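Unit 11 handout: Two-arm sweeping
Instructor: Elsie Pilkington, Room 304

Read this before lab. I can tell who hasn't, usually by the sound.

Sweeping is a two-arm task because the dustpan has opinions. Push a broom at a pan that is free to move and you have invented a slow way of relocating dirt. One arm holds the pan, the other moves the broom, and your controller has to respect both.

Terms for this unit
Holding arm: keeps the pan lip on the floor. Small motions only.
Working arm: moves the broom. Gets all the glory.
Lip gap: the space between pan and floor. Most of your grade lives here.

Common trouble
Grout lines. The broom crosses them happily, the pan lip does not. Set the pan down on the flat of a tile.
Glare. Shiny tile will fool a brightness threshold. Team Plumarska spent an entire December chasing a reflection.
Light trash. Paper and wrappers skid ahead of the bristles, so slow the last part of the stroke.

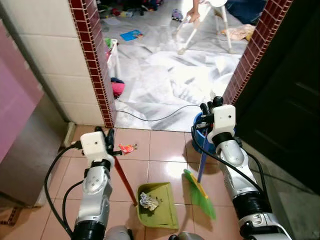

Each team gets 18 strokes per trial. Lifting the pan counts as a stroke, as Wajid and Itzel learned after a long appeal. Trash left on the tile scores zero, however close it got.

Due next time: your stroke plan, 2 pages at most, plus a sketch of the lip gap. Naveed Kazmi has the spare brooms. Sign them out, please, and bring them back with the heads attached.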